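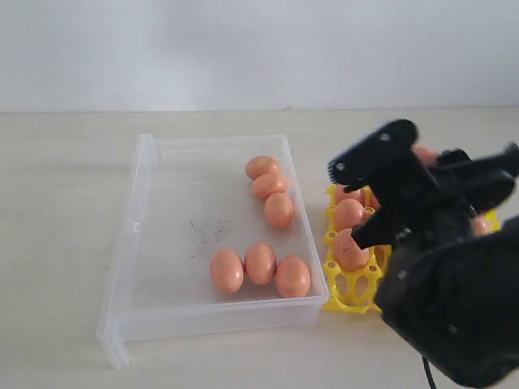 Egg shares – frequently asked questions

Harna Farm egg pickup, Kolev Road stand. Read this before emailing please, we are slow at email.

How does a share work?
You pay by the month, you pick up once a week. Half share is 6 eggs, full share is 12. Extra eggs only if there's extra, ask at the stand.

When is pickup?
Between 2 and 6 in the afternoon. Stand gets locked after that. Day of the week is on your signup slip.

I missed my pickup. Now what?
We hold eggs until the next morning, then they go to the bakery. No refunds on missed boxes, sorry. Going away? Tell us 4 days ahead and we'll roll that week over.

Can a friend get mine?
Yes. Just have them give your name.

Do I need to bring a carton?
Yes if you have one. Any brand, clean, dry. Plastic tubs and trays fine too. No cartons with old yolk stuck in them – we have to throw those out. 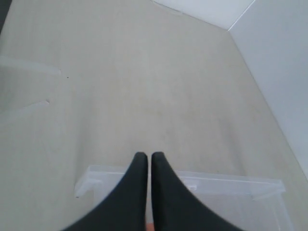

Washed or unwashed?
Half shares come washed, full shares you can choose. Mark it on the slip. Unwashed ones keep their natural coating but you'll want to rinse right before cracking.

Do they have to go in the fridge?
Washed, yes, always. Unwashed, we still say yes. Once they've been cold keep them cold.

How do I tell if an egg is old?
Bowl of water. Lies flat = fresh. Stands up = use it soon, hard boil it. Floats = toss. If it smells, you don't need the bowl.

Why won't my eggs peel?
Too fresh. Save a few for a week or so before boiling. Ice bath after helps alot.

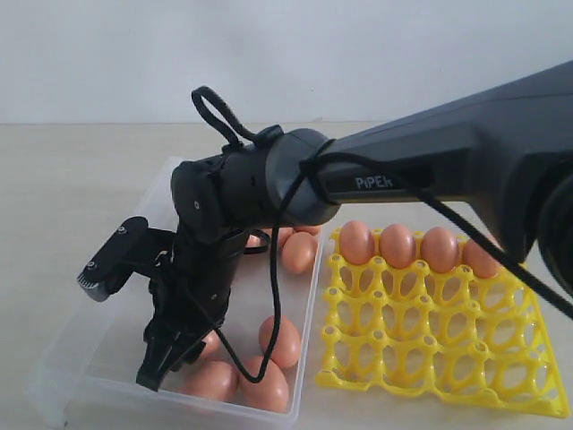 Does shell color matter?
Nope. It's the breed of hen. Same egg inside. We can't do color requests, it's whatever got packed.

What are the hens fed?
Layer feed, oyster shell on the side, garden scraps in summer. It is not certified organic and we don't claim it is.

There was a blood spot in mine??
Harmless. Scoop it out or don't. Happens more with small flocks becuase we don't run every egg past a machine.

Why fewer eggs in January?
Short days, hens slow down. We don't light the coop overnight. Winter shares may come up short – we make it up in spring.

Do you sell chicks or old hens?
No chicks. Old hens sometimes, try Gadus Poultry first, they usually have a list.

How do I pay?
Cash or check in the box at the stand. Cards thru the Dustari page, link is on your slip. Due the first pickup of the month.

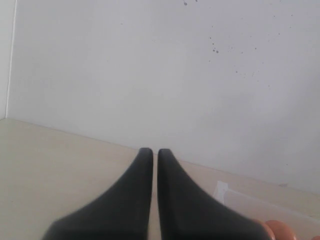 Harna Farm egg shares

How do I cancel?
Write "stop" on your slip and leave it in the box. Done at the end of the month you paid for.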